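# Push planner stalls when blocks end up touching

**torquelimit_ned**

Running a language-conditioned block pushing policy on the Salem cell, position control only, one vertical rod as the end-effector.
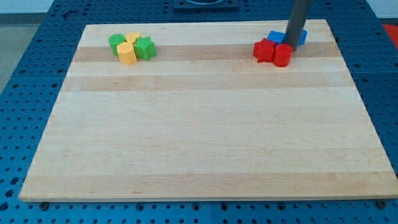

The policy outputs a 2D delta for the rod tip and the low-level controller tracks it at a fixed height over the board. Single blocks in open space are fine. Once a few of them are packed together it falls apart. If I ask for the green star to be moved away from the yellow hexagon, the rod goes to the right neighborhood, then dithers back and forth until the episode times out at 200 steps.

What I've checked so far:

- Camera to board calibration. Reprojection error is 2 pixels at the corners.
- Controller lag. Commanded and measured tip positions line up when I overlay the logs.
- Instruction encoding. Swapping the wording makes no difference.

We are on the Briren runtime with the stock smoothing filter turned on. Anyone seen this?

**kettleworks**

Dithering near contact is usually the policy averaging two modes. With blocks touching there are two reasonable ways around the group, left or right, and a regression head trained with MSE splits the difference and drives at the middle. Then the next observation flips it. What's your action head?

**torquelimit_ned**

Plain MSE. I had assumed the dataset was consistent enough for that to be OK.

**kettleworks**

It won't be if more than one person teleoperated. Try a mixture head or a small diffusion head before you touch anything else.

**parsec_owl**

I'd look at perception first. Same colors touching each other is a classic way to lose an instance boundary, and the rod also covers whatever is behind it from that camera angle. If you have a segmentation stage feeding the policy, dump the masks for the frames where it stalls. I had a Drekell tracker that merged two blocks into one blob every time they made contact, and the planner downstream behaved exactly the way you describe.

**kettleworks**

He said language-conditioned policy, I read that as end to end from pixels. There's no mask to merge.

**parsec_owl**

Then he can still check it. Run a saliency map, or just put the blocks with a finger's width of space between them and see if the stall goes away. Swapping the head means retraining. Moving blocks apart takes no time at all.

**torquelimit_ned**

It is end to end, yes. But there is a separate tracker for the success check, and now that I think about it that one does use masks. So I could be looking at two problems on top of each other.

**mm_sukham_user**

Turn off the smoothing filter before doing any of this. The Briren default is a low pass over the action stream, and if the policy alternates between two directions the filter will cancel them out and you get a rod that barely moves. We run Sukham as the middle layer and log the raw policy output and the filtered output as separate topics. Worth setting up even if it isn't your bug.

**kettleworks**

The filter would hide the problem, it wouldn't cause it. With it off you'll see bigger swings and possibly a block on the floor.

**mm_sukham_user**

Sure, but at least you can see what the policy wants. Cap the delta and keep a workspace limit inside the edge of the board.

**torquelimit_ned**

OK, did the cheap tests this afternoon.

1. Blocks spaced out: stall is gone.
2. Blocks touching, filter off: rod jumps left and right of the group, large swings, same place every time.
3. Tracker masks: merged on some frames, but the policy never reads those, so it only affects scoring.

Number 2 looks like the two-mode thing to me. I'm going to retrain with a mixture head on the same data and leave the filter off until that's done. Tracker gets its own ticket.

**parsec_owl**

Fair enough. I'd still want to see test 1 with different colors touching before I ruled out perception. A blurry boundary between two greens could give you the same swings.

**torquelimit_ned**

Can do that while the training job runs. Will post the raw action plots with it.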